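February, kitchen set, cont. from prev page

In at 8:40, table still set up from yesterday so left it as is and worked round it. Bin 939 (the Hegarty one, cracked lid) is the only one signed out. Sinéad has the other kitchen bin upstairs and wants it kept apart from this one, fine by me.

Point of today: decide what stays in the small kitchen set and what goes back to the shelf. Canell want a fixed list by end of month, with weights, and a note on anything that rolls.

Staying for sure: big oval plate, green spatula, pan, strawberries, orange slice, blue cup. Plate is 374 g on the bench scale. Weighed it twice as first go had the spatula on it (me, not awake).

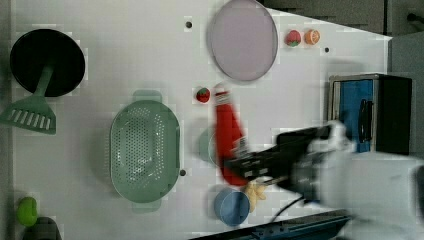 Strawberries don't stay put. Give the table a knock and they go over onto the side and then wander, the green top stops them going far. Orange slice is no trouble flat. Nuria suggested a dab of putty under the strawberries, tried it, leaves a greasy spot on the white and picks up fluff. No putty.

Spatula: slots catch on the colander holes if you stack them. Store seperately. Handle is too long for 939 anyway unless it goes corner to corner.

Pan goes in last, upside down, cloth between it and the plate. Plate has one scuff near the rim already and I think that was the pan.

Naming. This is the thing that eats time. Everyone calls the greens something different. Sorcha's sheet says "mint" for three things, Rozália's says "sage" for one of the same three and "lt green" for the rest. Going with plain words plus shape and that's that: green cup, green spatula, etc. Plate is worse, I say lavender, Danica says gray, under the window it's gray and under the tubes it isn't. Written down as LAVENDER, final, don't reopen.

11:15. Ketchup bottle. Red with white cap so it's easy to spot, but it is top heavy when the bottom isn't weighted. Droline sent the sand inserts, haven't opened them. Try one before next week. Label needs a strip of clear tape over it or it'll go the way of the last one.

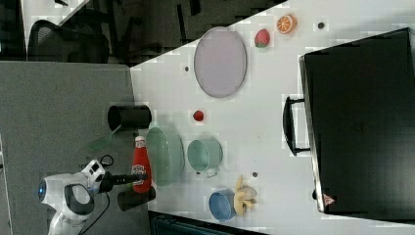

Mug and the black cup: list both as "upright or on side", the handle on the mug sets how it comes to rest and there's no sense in fussing over it. Banana (peeled) in. Star piece also in, though I want the Cerkar one to compare, ours has a seam you can feel with a thumbnail.

Round marks on the table top. Wiped, wiped again with the blue spray, still not sure if stain or dent. Ask Sorcha what she used on the other table. Not isopropyl, that took the shine off in a patch last time.

Running list for Canell was 14 lines, now 13, took out the duplicate strawberry line and put qty 2 instead. Sinéad to check the weights column, I did it in a rush and dont trust the cup.

To do
- sand insert in ketchup, reweigh
- tape on label
- felt or cloth for pan, cut to size
- new lid for 939
- email Danica re LAVENDER before she prints the tags
- ask Rozália where the small scale went, bench one drifts a couple g when the door opens

Stopped 12:50, lunch. Weights sheet is in the drawer under the stapler.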